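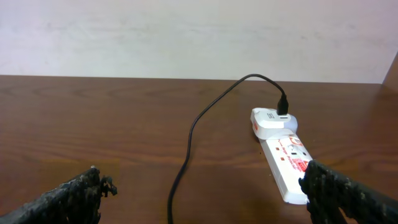 Chapter 2: Reading the Grain

I bought my first real board from a yard called Wistine, on a Tuesday in May, and I picked it because it was pretty. That was my whole method! The man at the counter, Thiện Quan, turned it on its edge, looked down the length of it and asked me how the tree had grown. I had no idea what he meant. By the end of this chapter you'll be able to give him a better answer than I did.

Grain is the direction the wood fibers run. Figure is the pattern you see on the face of a board, and people mix the two up all the time (I still do when I'm talking fast). A tree trunk is a stack of long, thin cones, one for each year of growth, and a saw slices through those cones at whatever angle the sawyer chooses. Slice flat across them and you get arches and loops — woodworkers call these cathedrals. Slice from the center out toward the bark and you get straight, narrow stripes.

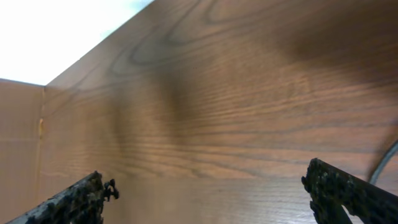
Can one log give you both patterns?

Most logs do. When a log is flat-sawn, the boards nearest the outside show wide arches, and the ones that pass close to the center show straighter lines along their edges. You can often find both on a single wide board.

Now, why should you care? Wood swells and shrinks as the air around it changes, and it moves a lot more across the grain than along it. A flat-sawn board moves more across its width than a quarter-sawn one does. I once cut a shelf 300 millimeters wide in a damp summer and fitted it snugly into its case. In the dead of winter I measured it again and got 297. My nice tight joint had a gap you could slide a coin into, and I was pretty sore about it.

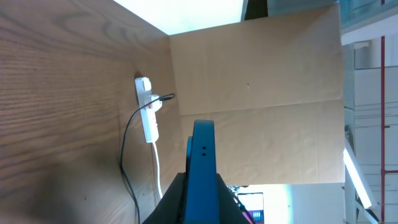
I kept that shelf, gap and all, and I'll come back to it in the section on moisture. For now, I'd like you to get used to looking at end grain. Find a scrap of solid lumber, sand one end smooth and wipe it with a little water so the rings stand out. Count them if you like (my practice piece has 33). Then sketch the curve of the rings on paper and guess what the face will look like before you turn the piece over.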